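Renditz releases revised grout haze test method for glazed wall tile

7/5/24

Renditz has published the second edition of its bench method for measuring cement residue on glazed ceramic wall tile. The revision shortens the standard cure before cleaning from 37 hours to 4 and adds a separate procedure for dark-coloured grouts.

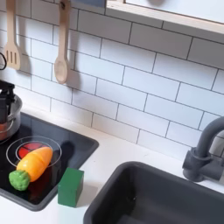
Residue is measured by specular gloss at 60 degrees, before grouting and after the final wipe. The first edition was calibrated on light grout only, where haze on a pale glaze is difficult to detect by eye. Dark grey joints between glossy white tiles in a staggered brick pattern are the harder case, as pigment carried onto the face shows at low residue levels. The revised procedure specifies a grey-pigmented reference grout and a second reading taken within 5 mm of the joint.

The method was developed from 1,040 readings on 304 panels prepared at the Wekance laboratory. Panels were grouted with a rubber float held at 45 degrees and cleaned with a damp cellulose sponge. Epoxy and furan grouts remain outside the scope.

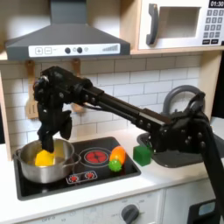

Lionel Stockdale said the shorter cure would suit most residential work, but asked that the next edition include matte glazes, where gloss readings are of limited use.

Haziq Nasution is the technical contact for the method. Comments on the second edition will be accepted until the end of November. Printed copies and the colour reference card can be ordered through Renditz.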